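# Petchrat Shoe Room: where we are in July

Hi Kusum,

You asked for the short version and you're getting the medium one, sorry! I write these the way I talk, and Perla Bañuelos has already crossed out one whole page about laundry carts, so please believe me that it used to be longer.

The big item first. The shoe room is open. When I wrote to you in the spring it was still a storeroom with a door that only opened halfway, and all the donated footwear lived in garbage bags under the stairs. Now the bags are gone, the door swings all the way, and families can come in during the afternoon and leave with something that fits. I walked in there at 3:30 one day and there were kids lined up in their socks comparing toes. I can't put that in a budget line but I wanted you to have it.

## What we did with the money

The Tiltis grant was meant to cover shelving, tables, cleaning supplies and a part-time person to run the sorting. The shelving and tables came first, obviously. We went for small shelf units instead of one giant wall rack, mostly thanks to Perla, who ran the coat exchange over at Lullarham and told me the giant rack there turned into a cliff of boots that no child could reach. The small ones can go on a tabletop or on the floor, and you can carry one under your arm. I was skeptical. I had already picked out a giant rack (I had a color chosen and everything). She was right and I've told her so in front of people.

The part-time position is filled. Perla took it herself for the first stretch, and she has been training two of the afternoon helpers so that the sorting doesn't stop when she's off. They're good. One of them re-laces everything that comes through the door whether it needs it or not.

We have underspent a little on cleaning supplies and overspent on hangers for the sandals, which kept sliding off. More on that below.

## How the sorting works now

This is the part I rewrote the most, so bear with me. In the old setup a bag got tipped out on the floor and whoever was nearest picked through it. Pairs got split up constantly. At one point we had a basket of singles that was taller than the baskets of pairs, and I'm still a bit embarrassed about how long we let that go on.

Now everything goes across a table. One person handles the shoes, a few at a time, and nothing new comes out of the bag until the tabletop is clear again. You check the sole, check the straps or laces, look for the other half of the pair, and decide: shelf, repair or recycling. Sandals and closed shoes get separated right there, since they end up in different parts of the room anyway. It sounds fussy. It's quick once you get into the swing of it, and people who swore they'd hate it have been asking for table shifts.
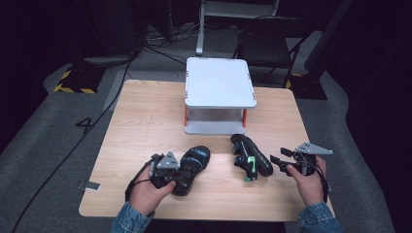
The one thing I'd still change is the height of the tables. They're fine for me and too low for anybody tall, and after an hour of bending over shoes you do feel it in your back. Perla wants to try risers under the legs before we spend anything, so that's what we'll do. If the risers wobble I'll be coming back to you with a request, so consider yourself warned.

We also keep changing our minds about what goes on the little shelves. Perla's first system was by size, smallest on the bottom. Parents liked that. Then the kids kept going straight for color (of course they did, a green stripe beats the correct size every time), so for a while we tried putting the brightest ones on top to draw them in. That made a mess by four o'clock. We're back to sizes, with one shelf set aside for whatever's fun, and so far that has held.

## The numbers you asked for

I know the Tiltis form wants these in a table, and Perla is filling in the form. In plain words:

- 72 pairs have gone home with families since we opened the door.
- 11 pairs are waiting on repairs, mostly straps and buckles.
- 20 families have signed up for the back-to-school fitting.
- 2 helpers are trained on the table and can run it without Perla.

I had hoped the first number would be higher. We lost a good chunk of opening time to the floor being redone down the hall, when the only way in was through the kitchen and people understandably gave up. Things picked up as soon as the hallway reopened. I'd rather give you the real figure now than dress it up and have to explain it in the fall.

## What went wrong

The sandal hangers. I bought the cheap kind, then bought them again in a different color as if that would help. Sandals with thick straps don't sit on them at all. We've gone back to laying sandals flat on the lower shelves, which costs nothing and works better, and the leftover hangers are in a box if you know anyone who collects disappointment.

The tags were another one. We ordered sticky labels from Nullden for marking sizes, and they leave a gummy patch on anything smooth. I spent most of an afternoon with a rag and cooking oil. We've switched to tie-on tags for shoes with laces or straps, and a pencil mark inside the heel for slip-ons. The rest of the sticky labels are going to the office, where they can gum up some folders.

And repairs are slow. I promised you a turnaround I had no business promising. The person who does our stitching is generous with her time but she has a shop to run, and a broken buckle is never going to be at the top of her pile. Perla has found a second place that might take the simple ones. We don't have a price yet. I'll send it along as soon as we do.

## Coming up

Back-to-school is the whole focus from here. We want to run fittings by appointment so that nobody stands in the hall with a toddler, and we'd like the bigger sizes much better stocked than they are today. Teenagers' feet are enormous and we have next to nothing for them! I've written to two schools about a collection and one has said yes already. Winter boots have started trickling in too, which feels absurd in this heat, and they're going up high until the weather turns.

From you I need two things. First, a yes or no on moving the leftover cleaning money over to repairs. Second, please come and visit. Afternoons are best, any time after three, and wear shoes that are easy to slip off because somebody under the age of six will want to measure you.

Perla says hello and says the receipts are in the blue folder, in order, with the coffee one taken out.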